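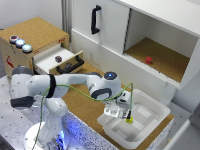
FOR IMMEDIATE RELEASE

Sarnlow adds cork-topped work tables and small cabinets to its workshop line

PALECK, January 10, 2021 - Sarnlow, the maker of benches and storage for small workshops, is adding cork to the range. Two pieces to start. A work table with a cork top, and a small wooden cabinet with the same on its lid. Orders open now.

The reason is simple enough. Customers kept asking for a top that's quiet and kind to small parts. Drop a screw on steel and it's gone under the radiator. Drop it on cork and it mostly stays put. Easier on the elbows too, and on anything with a finish you'd like to keep.

The table top is one sheet, glued down, no seams. Front edge trimmed so the cork doesn't crumble where people lean. Can be ordered at any width up to 114 inches - wider than that, talk to us first. Sheets are replaceable. A worn one lifts off with a scraper and some patience, and the new one goes down in an afternoon.

The cabinet is light wood at the sides, cork on top. Sized to stand near the work and hold what you reach for. The top is thick enough to take push buttons or switches if the shop wants them, and Sarnlow will drill to a customer's drawing at no extra charge on orders of ten or more.

White plastic bins are sold seperately. Raised rim, molded floor. They sit straight on the cork and don't skate about when somebody reaches in. Sold singly or by the case.

Trial tables went out to the Hung and Momach workshops in November. Feedback so far: less noise, fewer chipped parts, one complaint about glue smell in the first week. The glue has been changed.

First run is 400 tables and almost 4000 bins. Cabinets are made to order, so allow extra time for those, espcially with drilling. Existing Sarnlow legs and frames fit the new tops, no adapter needed.

Prices and a cutting chart are in the new catalog, order code 2277. Cork samples free on request, one per shop please.

About Sarnlow
Sarnlow builds benches, tables and storage for small workshops. Based in Paleck. Showroom open by apointment.

Press contact: Sarnlow press desk, Paleck. Samples and loan tables available for review.

###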